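Sprechzettel Waluton, Teil 2: Woher die Beispiele kommen

Hallo zusammen, schön, dass der Saal nach der Kaffeepause noch so voll ist! Ich mache da weiter, wo ich vorhin aufgehört habe: beim Sammeln. Wir haben im Januar mit Rumach angefangen, unserer simulierten Küche, und ich war mir sicher, das wird der leichte Teil. (Kurz lachen lassen.)
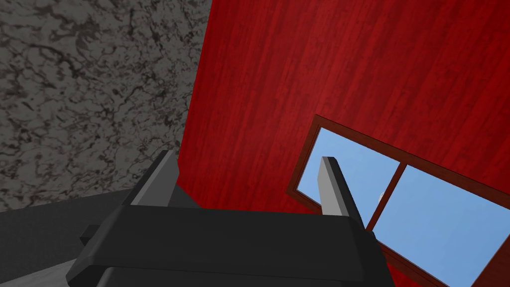
3398 Durchläufe haben wir am Ende gespeichert, alle von Hand gesteuert, kein Skript. Nach 30 Minuten am Controller macht man Quatsch, deshalb wechseln wir dann. Worüber wir am längsten gestritten haben, war die Handkamera: Die sieht eben vor allem, was der Greifer gerade vor sich hat, hier also viel rote Wand zwischen zwei offenen Fingern und ein Stück Fenster. Für das Modell ist das trotzdem Futter, es soll ja auch mit solchen Blicken etwas anfangen können.

Jetzt zu den Texturen, mein Lieblingsthema. Baert, unser Szenengenerator, würfelt Wände und Fronten neu zusammen, und manche Kombinationen würde ich in keiner Wohnung ertragen. Egal, Hauptsache Abwechslung! 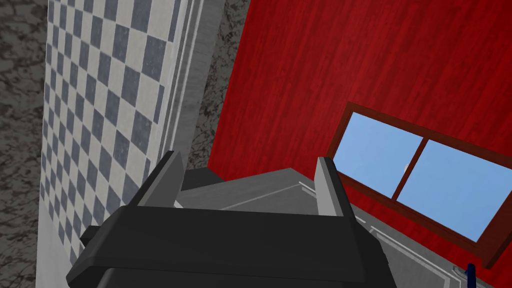
Handkamera in Rumach: Greifer offen, links Karofliesen, rechts die rote Wand.

465 Durchläufe haben wir wieder rausgeworfen, meistens wegen Zögern. Wer beim Steuern überlegt, bringt dem Modell das Überlegen gleich mit bei, und dann steht der Arm da und wartet. Das hat mich zwei Wochen gekostet, bis ich es in den Kurven gesehen habe.

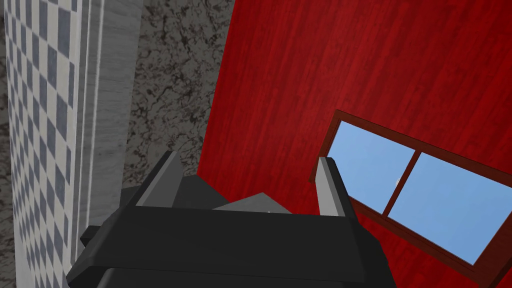 Aussortiert wird bei uns mit Keto, einem kleinen Werkzeug, das die Aufnahmen nach Stillstand sortiert. Gelöscht wird damit nichts automatisch, den Knopf drücke immer noch ich. (Falls jemand nach dem Code fragt: kommt, sobald die Doku lesbar ist.) So, nächste Folie, die Trainingskurven, und bitte ruhig dazwischenfragen!

© März 2024 Projekt Waluton | Kontakt | Nach oben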